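About Waltthorpe

Waltthorpe compares robot grippers, wrist cameras and arm controllers for companies that would like a second opinion before they buy. We were set up by Sevim Kaplan and Peter Pešek after several years of integration work at Huang, and we still do most of our first-pass testing in simulation. Hardware time is booked only for combinations that get through it.

A standard comparison holds the arm, the objects and the controller settings fixed and changes one component. Each setup runs the same pick list from the same start poses. The Jarel series, completed in November, came to 1,403 simulated grasps with a parallel gripper; the follow-up with revised finger force limits came to 2,024. Failed grasps stay in the log, along with the joint states and the views from every camera. 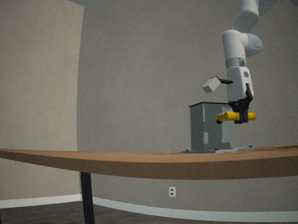
Tien-fu Lau would put less weight on the grasp count and more on what happens between lift and release, where in his experience a controller that looks fine on paper starts to let the part rotate. He has asked for slip angle to be listed separately in each report, and as of the Jarel series it is.

Camera placement is reviewed as a separate item. A side view gives good clearance data but says little about finger contact, so we log a view along the gripper as well and compare the two at the same time step. With a handled part such as the yellow one, that second view shows the right fingertip inside the loop and the left one against the outside of the cylinder, and a grasp of that type gets its own code in the log. Shadow bands across the part are left in. Detection software has to cope with them on a real line, and we report its error with and without shadows.
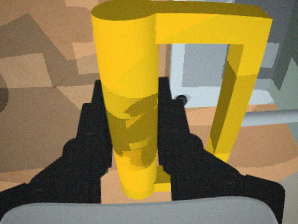
Controllers are tested last, at three speed settings, with the gripper and camera already chosen. Our runs use Brovano, an in-house scheduler that Lilibeth Dumlao maintains. It replays a recorded command stream against each controller and flags any difference in timing. For a grasp with one finger through a closed handle, we check the release path too -- the fingertip has to back out of the loop before the arm can move sideways, and a controller that blends the two motions will drag the part. Clients receive the raw logs, the settings files and a short written report.

Requests for test slots go to Kirsty Dunmore. Please include the gripper model, the payload and a drawing of the part.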